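# The Long Way Around a Shoelace

At Raminent, the working day starts at 7 a.m. with a pair of hand controls and a pile of shoes. The company wants its robots to tidy and lace footwear, and it has chosen to teach them by remote control. An operator moves two small arms from a nearby bench, and the arms in the booth copy every motion. Joint positions and video are saved together.

Since June the team has recorded 1,489 demonstrations. Of those, 847 were good enough to train on. The rest had a dropped lace, a long pause, or an operator who changed plans halfway through.
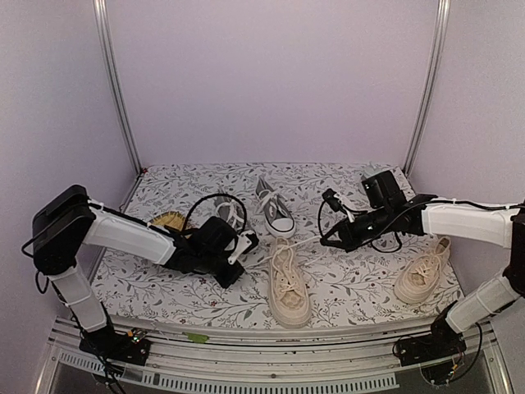
Laces are the hard part. A canvas shoe keeps more or less the same shape wherever it is set down, but a loose lace falls differently each time, and the operator has no sense of touch through the controls. New operators tend to pull too hard. Raminent asks them to practice for 2 weeks before any of their work is kept.

The control software comes from Larkuler, a small firm that first wrote it for sorting cable. Its latest version cut the delay between hand and arm to 28 milliseconds. Operators noticed the change on the first morning, mostly when passing a lace from one gripper to the other.

Nowicki, a shoe repair chain, is paying for part of the work and would like a machine that can relace finished pairs overnight. Raminent has not promised a date. The next round of recording will cover boots, with hooks in place of the upper eyelets.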